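Filed under: Robotics / Grippers

1/ Gripper swap week on the little black servo arm! Stock jaws are off and the Praltov fingers are on. Same arm, same toy kitchen, new controller from Gurska.

2/ First impression: the Praltov pair close more gently, which I love, but they're wider than I'd like for those thin gold handles.
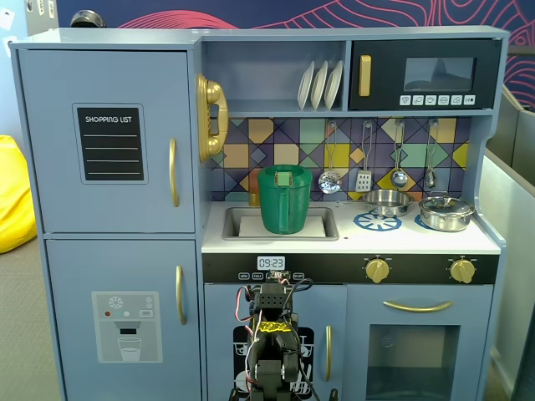
3/ Controller next. The Gurska board gave me 14 dropped commands in 761 with the old firmware, and I'd nearly given up on it — then I updated it and got 13 in 2450. Much happier.

4/ Wiring is still a bird's nest, sorry. I keep meaning to sleeve it and then I find something more fun to do.

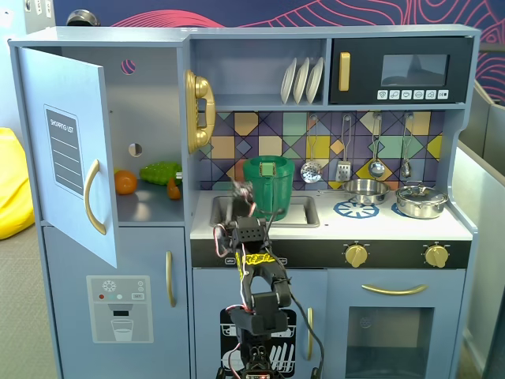 Gripper up by the green container in the sink, fridge door open.

5/ I've got the Gil fingers to try after this, softer pads and a narrower tip. If anyone's run them with a Gurska board, what grip force did you settle on?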